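Donus 3 Replacement Fingertip Set (part 2212)

Fits Donus 3 grippers bought before July. Sold as a pair, with screws and a hex key.

If you've landed on this page there's a fair chance your gripper has started letting go of things. We're sorry about that, and we'd like to explain what went wrong before you order anything - you may well be owed a set for free.

The original tips were moulded with a pad that hardens with use. Blocks and boxes give it no trouble, so our own bench checks missed it. Smooth round items are another matter. Customers sorting pens and markers wrote to tell us that a barrel would roll in the grip partway through a lift, and the arm would carry on to the bin as though it still had hold of something. A few also found the fingers closing harder to make up for it, and that's the part we worry about, as a hand reaching in to tidy up could get a proper pinch.

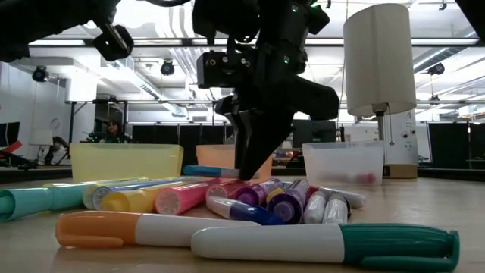
Marker sorting with bins behind the pile, the kind of job where worn tips tend to show up first.

The new tips use a softer pad made for us by Clorico, and the taper is the same as before, so you won't need to teach your positions over again. They'll also go on the older Hsieh wrist with the spacer included in the bag.

Until yours are fitted, please keep the grip force at 20 per cent or lower, and switch the arm off at the wall before you clear a dropped item. The stop button alone holds the fingers where they are, so don't rely on it for this.

Fitting takes 6 screws, 3 a side. Do them up snug and no more, then run the grip check from the Climora menu.

Free sets are going out to registered owners from 4th May. Not registered? Send us your serial number and we'll sort you out all the same.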